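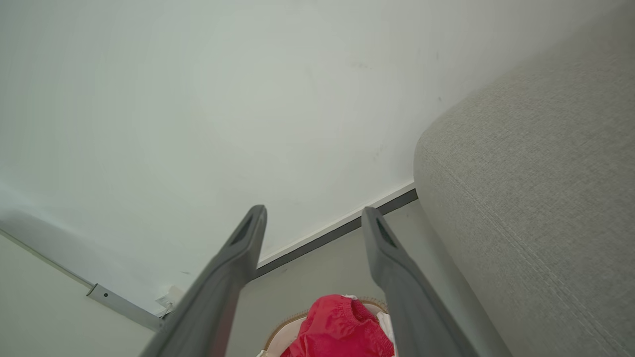

Flynn Tuhiwai

Why is it so hard to hear people in our common room? That was my question for the acoustics module, and I picked it mostly out of annoyance. I live in Ifans, the older of the two halls up the hill, and when the ground floor gets busy you end up leaning across and shouting at someone who is sitting right next to you (and then everyone else shouts too, which makes it worse!).

My supervisor Rhun Trevor told me to start with reverberation time, meaning how long a sound takes to die away once you've stopped making it. The textbook way uses a loudspeaker on a stand and a very serious meter. I had balloons. You blow one up, pop it, record the bang and look at how fast the level drops. I used Zodberg, a free program the department has on all the lab machines, and once I'd found the right menu it was pretty friendly — finding the menu took most of an afternoon.

I did 30 pops in the common room and 20 in the reading room next door, which is a similar size but has carpet and a lot of bookshelves. I moved the recorder between pops so I wasn't just measuring one lucky corner. Rhun wanted me to wear ear defenders and I'm glad he did. I did everything early in the morning in June, after most people had gone home, and I still got a note under my door.

The common room rang on for much longer than the reading room, especially in the middle frequencies where most of speech sits. I'd expected a difference but I hadn't expected to see it so plainly on the very first pair of graphs. Big painted walls send nearly everything straight back at you, and a hard ceiling does the same, so each word is still hanging about when the next one turns up. Low notes were messier. My curves had a kink in them and I'm not sure if that's the room or the balloons, which don't make much bass.

Then I borrowed two Plurex panels from the music block and leaned them against the long wall. They helped a bit! Less than I'd hoped, though, and when I did the sums afterwards I could see why: they cover a tiny bit of a very large surface. Curtains might be a cheaper way to get the same area, and I'd love someone to try it.

Things I'd change: buy all the balloons from the same packet (mine came from two, and one lot was noticeably weedier), write down the temperature, and do it again with people in the room. People soak up sound as well, so my empty-room numbers make the place look worse than it is on a Millunska quiz night. The recordings and my spreadsheet are in the module folder under my name.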